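*Farholm talk, speaker notes. Thirty-five minutes plus questions. Slides are mostly blank, so don't look at them for help.*

## Before starting

Check the clicker. Check the other clicker. Water on the left, because last time it was on the right and I swept it into the front row during the part about waterproofing.

Title on screen: **Selling the Second Half: What Happens to a Housing Project After the Ribbon**

Wait for people to sit. Skip the joke about parking unless the parking was bad.

## Opening (3 minutes)

Start with the brochure. Read the first line aloud, slowly:

"Farholm. A community shaped by water, light and time."

Pause. Then: the water was a drainage pond. The light was regular light. The time was four years longer than planned.

Say early that I wrote that line. It gets a laugh and it saves someone from asking. I worked on the marketing for Farholm from the first sketch to the last handover, and I'm proud of a good portion of it. The rest is what the talk is about.

Key facts, once, then move on:

- 2,014 homes approved
- released for sale in 3 stages
- first stage sold out over a weekend
- second stage did not

The audience will be developers, brokers, a few people from lenders, and at least one person who has bought a home in something like Farholm. Talk to that last one. They have the best questions and the worst seats.

## Part one: the first stage sells itself (5 minutes)

The first stage of any large project is bought by people who want to be first. They'll forgive a great deal. They stand in a sales center looking at a model with little foam trees, and what they see is the finished place with every tree at full height.

At Farholm we had a line out the door at eight in the morning. We took this as proof of our marketing. We had a lunch to celebrate the marketing. There was a cake with the site plan on it, and the agent next to me ate the school.

(Let that one sit. The school comes back.)

What we should have taken it as: there had been no new homes on that side of town for a long time, and the price was low. I could have put up a bedsheet with a phone number on it. In hindsight the bedsheet would have been cheaper and would have made fewer promises.

**Point for slide:** a fast sellout mostly tells you what your price was.

Then we raised the price. Everyone in the room has done this. Ask for hands if the mood is right. If nobody moves, say "thank you for your honesty" and continue.

## Part two: the second stage meets the first (8 minutes)

Slow down here. In rehearsal I rushed this section both times.

When you open the second stage, there's a new thing on the site that wasn't there before: residents. They walk dogs. They have opinions. Your buyer drives in through their street to reach your sales center, and they're standing in the yard, available for comment.

At Farholm the comments were:

- the road was still missing its top layer
- construction trucks used the "quiet lane"
- the grocery store was a sign announcing a grocery store
- the pond smelled in June

All true. The top layer goes on at the end so the trucks don't ruin it, and every builder here knows that. Buyers don't, and we had never told them. We'd told them about light.

The store is worth a full minute. No grocer will open for a few hundred households. The operator we had in mind wanted 4,000 people within a short drive before signing anything. So the homes needed the store, the store needed the homes, and the brochure had an illustration of a woman leaving the store with a baguette. She appeared on the fence for three years. Residents gave her a name. I won't repeat it.
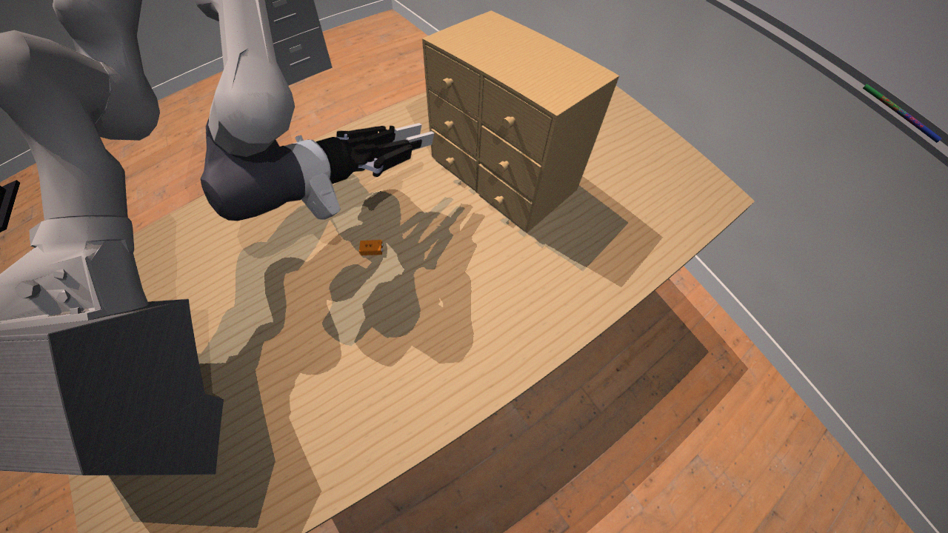

Model homes are where a second stage gets won or lost, and ours was losing. We had furnished it for the first stage with the usual lemons in a bowl and a bed with so many pillows that there was no room for a sleeper. By the second stage, buyers had friends living down the street, and they'd seen what those kitchens look like with cereal in them. They opened everything. They tried every cabinet, and found ours were full of nothing, or in one case the installer's lunch wrapper. If you take a single habit home from this talk, go through your own model home the way the arm on this slide is going at its little wooden cabinet: fingers level, pointed straight at the low drawers on the left. Low drawers are where the truth is. One of ours had no back.

So we refurnished. Less money, more stuff. Coats on the hooks, a vacuum cleaner in the closet so people could see that a vacuum cleaner fit. Visits got longer. An agent complained that people were sitting down.

**Point for slide:** your second-stage brochure is the first stage with the curtains open.

Check time. Should be at sixteen minutes. If over eighteen, cut the Dison story down to the fence.

## Part three: two other projects (8 minutes)

### Dison

Smaller than Farholm, 200 townhouses on an old rail yard. Came to market in a soft year with a neighbor on each side who hated it.

What they did right was dull and I recommend it. They put the construction schedule on the fence, in large type, and kept it current. When the cranes were late, the fence said the cranes were late. I drove past it on my way to work and found myself checking up on it like the weather.

Buyers walked in already knowing the bad news. The agents had nothing left to confess. It's hard to explain to a sales team how restful this is.

They also finished one whole block before starting the next, landscaping included. The finance people disliked it because it tied up cash. I understand. I've met the cash. But a buyer could stand on a finished sidewalk beside a finished hedge and look at a finished door, and in the second release Dison didn't need to discount.

Don't oversell this. It was a small site with one road in. At Farholm's size the same approach would have kept us building until my retirement.

### Beneš Court

Careful with the name, it has a hook over the s and the last moderator made it sound like a skin cream. *BEN-esh.*

Beneš Court is the cautionary one. Mid-rise apartments, good location, three towers planned around a garden. First tower sold well. To push the second, the developer offered free upgrades: better counters, better faucets, two years of fees covered.

First-tower owners found out in the elevator, as one finds out everything.

What followed:

1. A letter.
2. A longer letter, with a letterhead.
3. Banners on the balconies of tower one, facing the sales center of tower two.

The banners were well designed. I asked who had done them, professionally curious, and got a look.

The discount on paper was modest. The cost of it was every visitor looking up. If you have to cut, and sometimes you have to, give something to the people who came first. It doesn't need to match. At Beneš Court I believe a garden finished a year early would have done it, and they had to build the garden anyway.

**Point for slide:** every incentive has an audience you didn't invite.

## Part four: what I'd do on the next one (7 minutes)

The next one is Hellmont. I'm allowed to say it exists and that it's on a hill. Legal has seen these notes and would like me to say that nothing today is an offer of anything.

Go through these at a walking pace. They aren't a system. I've been asked to turn them into a system, with a pyramid, and I declined.

**Hold some of the good lots back.** At Farholm we released all the pond-side homes first, when they'd have sold if they faced a wall. By the third stage we were describing the electrical substation as "a landscaped utility setting." I wrote that too.

**Don't draw what you haven't signed.** If there's no grocer, no woman with a baguette. Draw the plot, label it "retail, when there's a tenant," and put up with the sales director's face.

**Budget for the middle.** There's always money for the launch and usually money for the closing party. In between there are two years when the place is half dirt and half people, and that's when somebody needs to be sweeping the road. At Hellmont, sweeping has its own line in the budget. I fought harder for that line than for my own salary, which may explain my salary.

**Keep one agent from beginning to end.** Residents at Farholm met a new smiling face every few months, and told each one about the road from the start. By the end they had it polished. A person who remembers the last conversation is worth a great deal of signage.

**Build the school, or say when.** Here the school comes back. It opened two stages late, on the spot where it was drawn, and is very nice. The families it was promised to had mostly aged out of it. Some of them told me so at the opening, while holding a slice of cake with the school on it. We'd gone back to the same bakery.

(Let that sit too. Don't fill the silence. I always fill the silence.)

## Closing (2 minutes)

Farholm today: all sold, top layer on the road, store open. It does sell baguettes. The resale prices are decent, and the pond still smells in June, and it's in the welcome packet now, on page one, under "seasonal."

Finish on the welcome packet. Read the entry:

"The pond may have an odor in early summer. It passes."

Thank them. Thank the host by the right name, written on my hand.

## Likely questions

**Would stage one prices have been higher if you'd waited?** Yes. We'd also have been paying interest on a field. Give both halves.

**Did anyone sue over the store?** Look at legal. Legal will be in the third row. Say "it was resolved" and take the next hand.

**Can renderings ever be honest?** Sure. Put clouds in them, and a car that isn't silver. Show the trees at the size they'll be planted. I tried this once and was asked whether the trees were sick.

**How many homes will Hellmont have?** Fewer than the rumor. Don't ask which rumor.

**Do you live in one of your own projects?** Yes, Farholm, second stage. No discount. I can see the substation from the kitchen.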